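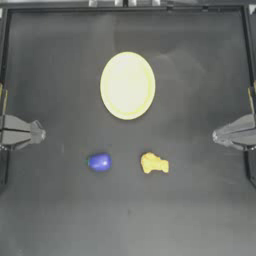 How to Check Out a Dog Rescue Before You Adopt or Donate

Home | Dogs | Cats | Guides | Contact

A sad photo and a good story will get most people to open their wallets. I include myself. I once sent $100 to a "rescue" on the strength of one picture of a beagle, and when I asked what had become of the beagle I never got an answer. Plenty of rescues do hard, decent work. Plenty of others are dog sellers with a nicer word on the sign, and the website won't tell you which you've got.

What follows takes an evening, maybe two. Do it before you fall for a particular dog.

Step 1. Find the legal name

The name on the Facebook page is often a nickname. Look for the registered one at the bottom of the website or on the adoption contract, then search your state's charity or business register. In the US you can also use the IRS search tool for tax-exempt organizations. A very new group may not show up yet. Ask them when they applied and what they applied for, and write down the answer.

Being registered proves that somebody filled in a form. It says nothing about how the dogs are kept.

Step 2. Read the numbers, if there are any

Larger charities file yearly returns that anyone can read. Small ones may file little more than a postcard. Either way, ask how many dogs came in last year, how many were adopted, how many were returned and how many died or were put to sleep.

When I asked the Grenthorpe shelter, they sent me a page the same afternoon: 207 dogs in, 36 returned after adoption. Some people would be put off by the returns. I was more worried by the group that claimed it had never had one.

Step 3. Ask for vet records, not a summary

"Fully vetted" means whatever the writer wants it to mean. Ask for the actual paperwork, with the clinic's name on it. Then call the clinic. They probably won't discuss the dog without permission, so have the rescue give it first. Check that the microchip number on the paper matches the one in the dog. Any vet can scan for it, and it takes a minute.

Step 4. Go and look

Foster-based rescues don't have a building, and that's fine. Meet the dog in the foster home. If you're offered a parking lot halfway between Larenberg and wherever you live, say no — I don't care how good the excuse is.

Use your nose. Look at the water bowls. Ask the foster what the dog does when it's left alone, and be suspicious of "nothing."

Step 5. Read the contract all the way through

Trinity Ostrowski, a foster coordinator I've pestered with questions for years, told me to look for the return clause first. A serious rescue will want the dog back at any age if things fall apart. If the contract is silent on it, ask them to add a line. Watch for nonrefundable deposits taken before you've met the dog, too.

Step 6. Start small with money

Pay the adoption fee by card or check, never by gift card or wire. If you're donating, give a little, then ask in a few months what it went toward. "Vet bills" is a fair answer if they can show you one.

If something smells wrong, report it to your state's charity office, and call local animal control if dogs are in trouble now. Keep screenshots. Posts disappear fast once people start asking questions.

Contact us | Copyright Lukumay Pet Guides | Back to top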